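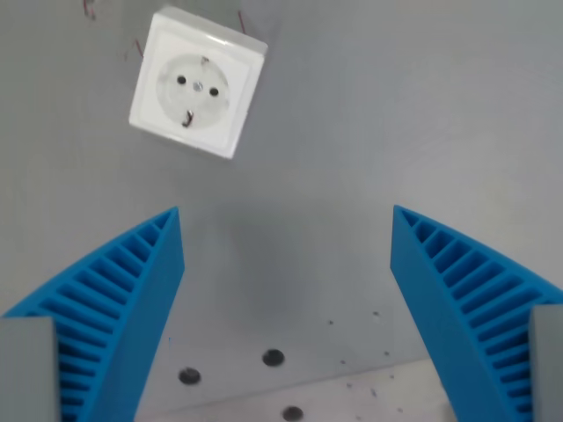

One comment on our last report asked why the Prothero rules tell operators when to stop the arm but say so little about who may start it again. We have worked mainly on that point this period, and most of what follows answers it.

Restart rule

The earlier wording let anyone in the cell clear a stop. In the new wording, the person who pressed stop is the one who clears it. If that person has left the cell, the shift lead walks the work area, signs the log and then restarts. The Mirbridge site has used the new wording since August. Nuswood took it up a month later, after its staff asked for a shorter log sheet.

We logged 284 stops across both sites. Most were ordinary pauses to move a part or a box. In three cases the arm was restarted by the wrong person, all at Nuswood and all in the first two weeks. No one was in reach of the arm at the time. We retrained that shift and have had no repeat.

Gripper and work surface
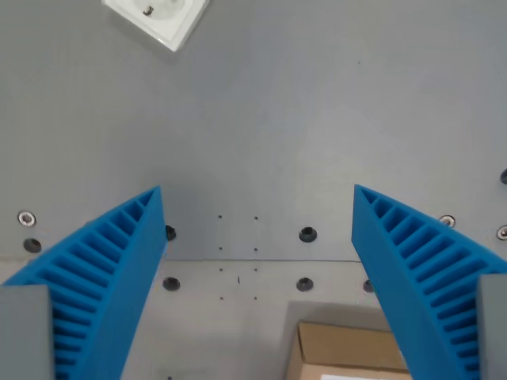
Gripper open over the work surface.

The draft asks for the gripper to be open at the start and end of every task. It also asks operators to write down anything standing on the work surface before the first move, boxes included. Operators found the second part slow, so we cut the form to one line. They still skip it near the end of a shift, and we do not have a fix for that yet.

Finger checks are now set at every 3,000 cycles. The operator looks at the ribs and the tips on both sides and swaps the pair if either one is cracked. We first wrote the rule for single fingers - the sites preferred to change both, and we agreed.

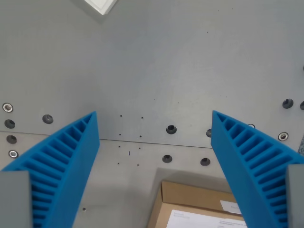
Page last changed: October

Work near sockets

Any task that brings the gripper up to an electrical socket now needs a written note of whether the socket is live. The Plestach draft had left this to the operator's judgment. Speed limits for these tasks are still open. Mirbridge wants one fixed limit, and Nuswood wants it set per task.

Budget and next steps

We have spent nearly 30 percent of the training line, less than planned, as the second round of sessions moved to November. We ask to carry the rest forward. The next draft goes to both sites before those sessions start, with the speed limit section marked as unsettled if they have not agreed by then.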